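Chapter 4
Sound That Comes From Outside the Picture

What you will learn in this chapter
How to tell on-screen sound from off-screen sound
How a director can use silence to guide attention
How to write a short sound analysis of one scene

4.1 A door we never see

In the second reel of The Weaver of Stistadstead, a woman sits at a kitchen table and peels an apple. The camera does not move. For a long time we hear only the knife. Then a door closes somewhere in the house, and she stops peeling. We never see the door, and we never learn who closed it. Many students who watch the film for the first time say later that they remember a man standing in the hallway. There is no man in the film. The sound has made him.

The director, Albertina Vilela, recorded this door in a different building, and she tried several doors before she chose one. Her sound editor, Amândio Tavares, wanted a heavier door. Vilela preferred a light one, such as you find on a pantry. In the notes she kept during the editing she wrote: "A heavy door is a threat. A light door is a person who lives here." Please keep this remark in mind when you read section 4.3, where we compare the scene with the opening of Limsakul.

We call a sound off-screen when its source belongs to the world of the story but is not visible at that moment. A footstep behind the camera is off-screen sound. The music that only the audience can hear is something else, and we treat it in Chapter 5. The border between the two is not always clear – a radio in the next room may begin as off-screen sound and slowly become the music of the whole film.
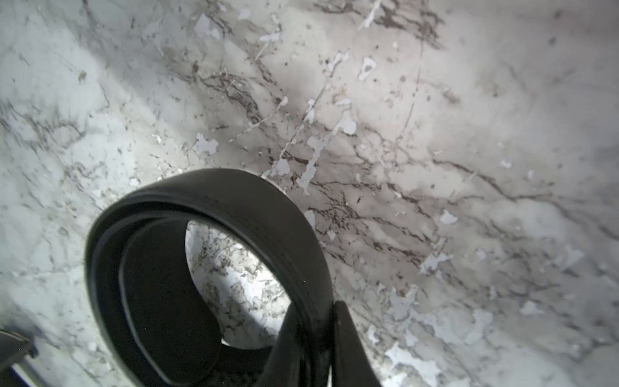

4.2 Two ways of listening

The critic Océane McIntyre makes a useful difference between listening for the source and listening for the mood. When we listen for the source, we ask what made the noise and where it is. When we listen for the mood, we let the noise work on us and do not ask. Most thrillers want the first kind of listening. Slow dramas often want the second, but they can change from one to the other in a single cut.

Arnaldo Pacheco's Sorkari is a good film for practice. It has 479 shots, and in 200 of them the most important sound comes from outside the picture. In the train station scene, which lasts seven minutes, the announcements are spoken in a language that the main character does not understand. He looks up each time. We look up with him, and so we listen for the source even though the source will never help us.

Exercise 4.1
Choose one scene of no more than seven minutes from a film you know well. Watch it once without sound and write down what you expect to hear. Then watch it again with sound. Mark every off-screen sound in your list, and note beside it whether the character reacts to it. Bring the list to class, as you will need it again for Exercise 4.3.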